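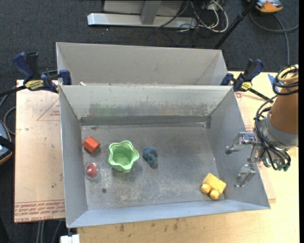

Ye-seo Kong's work on learning when to stop trying a grasp has its first full set of numbers. The method, which we call Sterna, scores each planned grasp before the arm moves and gives up on an object for a while if the last tries on it scored well but failed. Objects are sorted from one metal bin into a second one clamped behind it. The set mixes easy shapes, like a small orange-red block, with harder ones, such as a light green cup with a wavy rim, a fuzzy dark-blue toy and a round red piece in a clear shell. The clear shell was the main reason for starting the project - depth readings on it are poor, and the old planner kept going back to the same bad spot.

Over 2,106 grasp attempts, 1,457 ended with the object in the other bin. The old planner, Filtadar, was run on the same objects and got stuck in a loop some 130 times. Sterna still does badly when an object sits close to a wall, where one finger has little room to get down beside it.

The next round adds 200 attempts with objects placed near the corners. Ye-seo will go over the failure cases at the Wesside group meeting in December, and the grasp logs will be shared with members before then.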